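Kellus Wall-Mounted Network Cabinet
Catalog no. 1381
Status: current item, available to all departments

The Kellus is the standard cabinet for floor-level network equipment at the Institute. It is supplied as a complete unit with a lockable front door, removable side panels and a rear frame that stays fixed to the wall. Requests are accepted from departments at the Bordale and Fokbridge campuses.
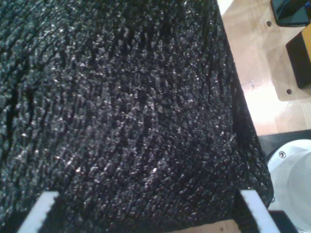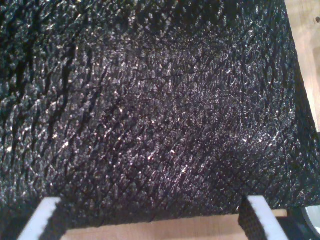
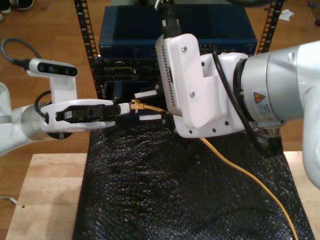
Network and Cabling Section, Bordale Technical Institute

Intended use

The cabinet is intended for patch panels, switches and small power units serving a single floor or a group of adjoining rooms. It is suitable for offices, teaching rooms and dry storage areas. It should not be installed in kitchens, washrooms, boiler rooms or any space where water may fall on the top panel. Outdoor use is not permitted.

Servers and large battery units are too deep for the cabinet and must be placed in one of the main equipment rooms. Departments that are unsure which category their equipment falls into should contact the Section before placing a request.

Specification

Type: wall-mounted, hinged body
Usable height: 12 rack units
Finish: powder coat, light gray
Door: tempered glass in a steel frame, reversible
Lock: keyed to the Section master series
Cable entry: top and bottom, brush strips fitted
Maximum load: 229 pounds, evenly spread
Ventilation: slotted top and sides; fan tray available separately

The body swings away from the rear frame on a full-height hinge so that the back of the patch panels can be reached without removing any equipment. Clear wall space is needed on the hinge side. Where this cannot be provided, the door and body may be reversed before installation, and the request form should say so.

Supplied with the cabinet

Mounting rails, front and rear
Cage nuts and screws
Grounding kit for door, body and side panels
Cable rings for the vertical runs
Blank label holders
Printed wall template

Not supplied

Wall anchors are not included. The correct anchor depends on the wall, and it is selected by the installer after inspection. Patch cords, power strips and shelves are ordered as separate items. Departments may use their own patch cords provided that the locking tabs are intact and the cords are labeled at both ends.

Siting and installation

All cabinets are installed by the Section. Departments may not mount, move or rewire a cabinet themselves, including during office moves and redecoration. The wall must be solid masonry or have a backing board fixed to the framing. Partition walls in the Rutkowska Building do not meet this requirement without a backing board, and the cost of the board is charged to the requesting department.

A power outlet on its own circuit must be present before the installation visit. The outlet should be placed above the cabinet or to one side — never behind it. Furniture should be moved away from the wall in advance, and the floor beneath the cabinet must remain clear afterward so that the door can be opened fully.

Care in use

The door is to be kept locked. Nothing may be stored on top of the cabinet, and the side slots must not be covered by posters, curtains or coats. The outside may be wiped with a slightly damp cloth. Spray cleaners are not to be used on or near the unit.

Cords should be led through the cable rings and should not hang across the front of the switches. A cord that is too short for the ring path must be exchanged for a longer one. Unused cords are to be removed from both ends and returned to the store.

Ordering

Requests are made on the standard equipment form and must carry the signature of the budget holder. Please state the building, the room, the number of outlets to be served and the preferred hinge side. Incomplete forms are returned. The usual time from approval to installation is 8 weeks — longer when a backing board or new circuit is needed.

Keys are issued to one named person in each department. A lost key must be reported on the same working day, and the lock will then be replaced at the department's expense.

Withdrawn model

The earlier Kellus cabinet with a solid door was withdrawn in January. Units already in place may remain in service. Spare doors for that model are no longer stocked, and its side panels do not fit the current body.

Contact

Waldemar Marciniak, Equipment Coordinator
Network and Cabling Section, Rutkowska Building, ground floor

Page revised March 2021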